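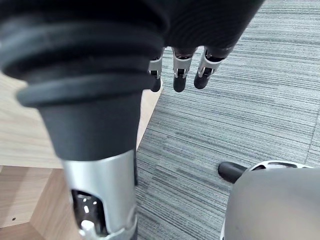
Rukhsana Lashari

Home & Office | Storage
Search this site Go

The low wooden cabinet is the piece of office furniture people think about least. It gets bought with the desks and filled in the first week, and then the doors stay shut until something has to be found.

Lavanya Arumugam opened hers in February. She keeps the records at Katona, a small lettings firm, and had 52 file boxes to go through. Some hadn't been touched for years. She gave each box a new label before deciding where it would live.

Her rule is simple. Open both doors fully, take one box out at a time and use the cabinet top as the work surface. A plastic file box with a finger hole in the spine is easy to pull out when it stands upright.
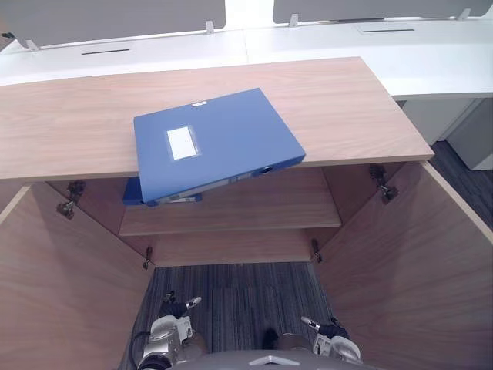
Boxes laid flat are harder to get hold of, and the ones underneath tend to be forgotten. Lavanya now stands hers up wherever the shelf height allows - she measures first - and keeps the space near the carpet for things she seldom needs. By the end she had sent 1,562 sheets for shredding.

Not all of her colleagues work the same way.
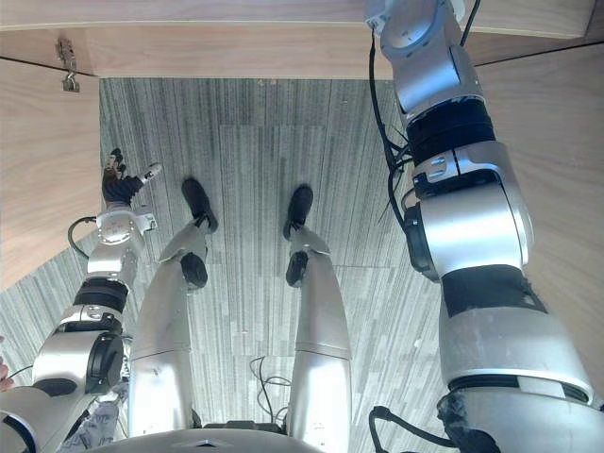 Deepika Naidu would leave the bottom of any cabinet empty, saying that she was tired of kneeling on the carpet for old invoices and that whatever went down there could just as well be thrown out. Lavanya has kept two boxes there for now. They hold the leases, and the labels face the doors.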